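Print this page | E-mail this page

We use cookies to remember your settings and count visits. By carrying on you agree to this. OK | Find out more

Ilgate Home Swap: your questions answered

Last updated 18th October

Thanks so much for all your messages over the summer! Marwan Matar and I have gone through the lot and picked out the ones that keep coming up. If you're new, welcome — swapping homes is a lovely way to travel and we hope you get as hooked on it as we are.

What is a home swap?

You stay in a member's home while they stay in yours. No money passes between you. Most swaps last a week or two, though we had one in August that ran to 20 nights and both families asked to do it again.

How many homes are on the list?

166 at the moment, from a one-room flat over a bakery in Onton to a big rambling farmhouse outside Tanoli with its own orchard (go when the plums are ripe if you possibly can).

Do I have to swap at the same time as the other person?

No. If you have somewhere else to stay you can host first and take your turn later. We call this a "banked" stay and you have up to 3 years to use it. Please agree it in writing before anybody packs a bag.

What goes in the house guide?

Anything a guest would otherwise have to ring you about. Bin day, the wi-fi password, how to get the back door to lock, where the good bread is. Light switches cause far more puzzled phone calls than you'd think, especially where several sit in a row on one plate, so do write down which is which. 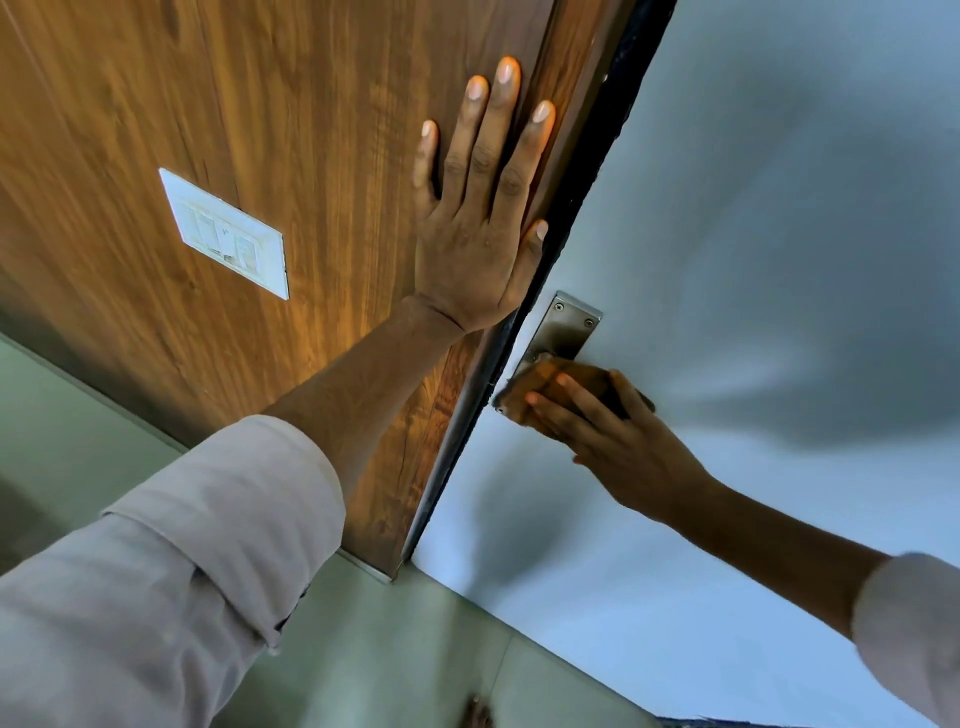 Switches on a wood-grain panel: worth a line in your guide.

Does my home have to be smart?

Not a bit! Lived-in homes are half the fun. We ask for clean sheets, a clear shelf in the fridge and enough wardrobe space for your guests. My own place in Fadside has a sofa older than my children and people still write nice things in the visitors' book.

Can I bring my dog?

Ask your host. Plenty say yes, and a few would be thrilled if you looked after theirs as well. Tick the pets box on the search page to see who's open to it.

Who cleans at the end?

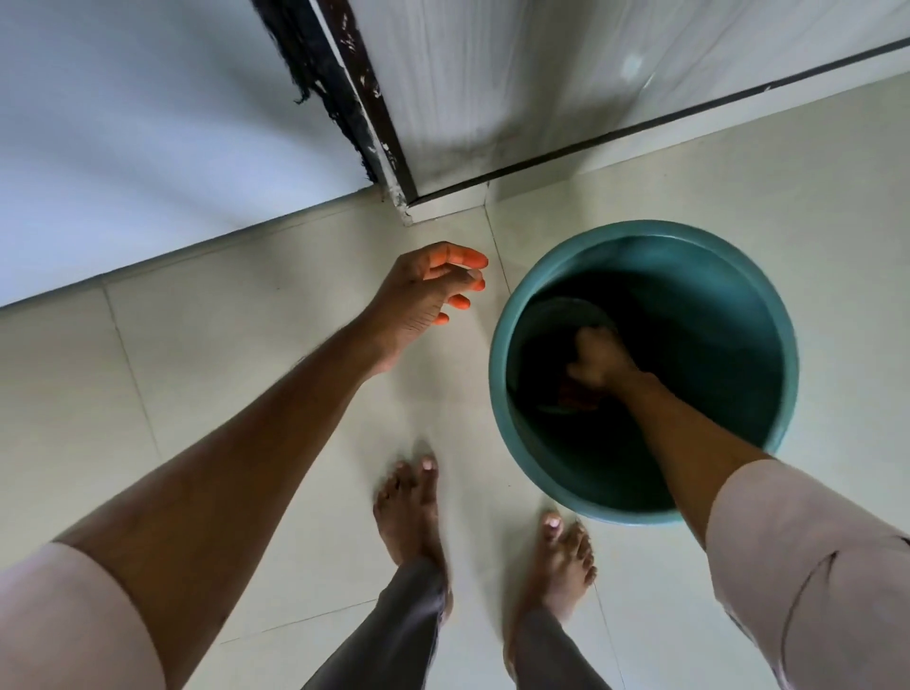
Each party leaves the other's home as they found it, and that simple rule has served us very well. Strip the beds, empty the fridge of anything that won't keep, take out the rubbish and give the floors a going over. Pale tiles show every mark, so save them till last, and tip your bucket away when you're done if the water has gone dark. Old scuffs and chips on a door frame are the owner's business and you needn't fret over them. If you'd both prefer to pay a cleaner, split the cost and settle who books it early on.

What if something gets broken?

Tell your host the same day. Small things like a glass or a plate are usually waved away with a smile. For anything bigger, check your home insurance before you travel and let your insurer know you'll have guests.

How soon should I start looking?

For school holidays, 8 months ahead is ideal. Out of season you can leave it wonderfully late — I once fixed up a week by the sea over a single pot of tea.

How do I join?

Fill in the form, add your photos and tell us a bit about your street. One of us will ring you for a chat before your page goes up.

Indira Unnithan, Ilgate Home Swap

Get our newsletter: new homes and members' stories in your inbox. Enter your e-mail address to sign up.

Print this page | E-mail this page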